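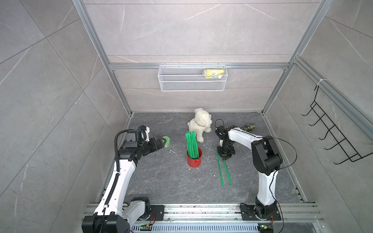
My pair did the same thing after the December firmware, and I stopped running them without a hand on the switch, one reader wrote under the first part of this review. Two others reported something close to it. The first part covered the unboxing and the assembly of the Zalden two-arm kit and was mostly positive. This second part covers longer use, and in particular a fault where the gripper closes by itself after a communication error.

Updated 6th July with the reply from Sterkimholm, which sells the kit here.

What was reviewed

Zalden two-arm kit with parallel grippers, wrist camera mount and the standard controller. Firmware as shipped, then the December release. The arms are on a rail with enough distance between the bases that they can both reach the middle of the floor and hit each other if you let them. The kit comes without a rail or an enclosure. You will need something stiff to bolt it to, and if you use aluminum extrusion you should buy the longer base bolts at the same time. The ones in the box are too short once there is a plate in between.

General use

For ordinary pick and place the arms are fine. Most of my work is small objects on a hard floor: picking up plastic sticks and standing them in a cup, moving a roll of tape, putting a bag in a wire basket. Repeatability is good for the price. Thin sticks lying flat are the hardest thing I ask of it, and the finger pads cope as long as the approach height is right. Set it a little low and the tips drag on the floor, which shows up as a load warning. Set it high and the stick rolls out.

The arms are quiet. The joints get warm at the shoulder after a long session but the case never became too hot to hold. The wrist camera mount holds its position well. The cable conduit on the upper link is stiff when new and pulls a little on the elbow at full extension, and that went away with use.

The fault

On cycle 517 of a stick-sorting run, the controller logged a lost packet on the left arm's bus. The arm stopped, as it should. The gripper did not. It had been open and waiting above the floor, and it closed fully at what looked like maximum force and stayed closed. I was outside the enclosure and nothing was damaged.

I took it for a loose connector. I reseated both ends, ran again, and had no trouble for the rest of that session. In the next session it happened with the right arm, this time with a stick already between the fingers. The stick cracked along its length. The arm again stopped where it was and the status light stayed green through the whole event, so if you were going by the light you would think the arm was ready.

After that I tried to make it happen on purpose. With the gripper open and the bus cable pulled at the controller end, the gripper closed in 7 out of 37 attempts. In the other attempts it held position, which is what the manual says it will do every time. I could not find a pattern in arm pose or in which arm was used. It did happen only when the gripper had been commanded open within the last second or so. A gripper that had been sitting open for a while always stayed put.

My guess is that the gripper driver falls back to a stored target when it loses the bus, and that the stored target is sometimes the previous one. I have not been able to confirm this. Going back to the shipped firmware, I could not reproduce the fault at all in the same number of attempts.

Why it matters

The closing force is enough to hurt a finger badly. The moment people reach in is usually the moment the arm has stopped by itself and the light is green, to pick up whatever it dropped or to clear a stick that rolled under the wrist. The manual says to press the stop button before reaching in, and that is correct, but on my unit the stop button cuts the joint motors and leaves the gripper powered. The manual mentions this in a footnote in the wiring section. I read the manual twice and missed it the first time.

What I changed

The gripper supply now runs through the same relay as the joints. It is a small job if you are used to crimping: one extra pair of wires per arm and a relay with a spare contact. With the supply cut, the fingers can be pushed apart by hand. The drawback is that anything being held will drop when you press stop, so do not use this arrangement with anything heavy or breakable.

I also lowered the gripper force limit in the settings. The limit is respected during normal moves. It is not respected during the fault, so this does not fix anything by itself.

Last, I went back to the shipped firmware. You lose the smoother camera trigger that came with the December release. For my work that was an easy trade.

The seller's reply

Sterkimholm answered within a week and asked for the logs. They confirmed the behavior on one of their own kits and said a corrected firmware is being tested, with no release date. They offered a replacement driver board, which I turned down, as the old firmware works on the one I have. They did not comment on the stop button wiring until I asked again – the answer was that it is intended, so that a held part is not dropped. I understand the reasoning, but the footnote should be a warning on the first page.

Alternatives

The Meijer gripper fits the same flange with an adapter plate and costs roughly 700 dollars a pair. I borrowed a set from the workshop in Bravthorpe and pulled the cable on it in the same way. It held position every time. It is heavier, the fingers open less wide, and it is slower on thin objects. If people other than you will be near the arms, I would pay for it.

Verdict

Arms: good. Camera mount: good. Gripper hardware: good. Gripper firmware from December: do not install. Documentation: poor on anything to do with stopping.

If you already own the kit, check the firmware version on the controller's info page, and pull the bus cable a few dozen times with the gripper freshly opened and your hands well out of the way. Put a piece of foam between the fingers if you want to protect the pads. I will repeat the test when the new firmware comes out and add the result under this review.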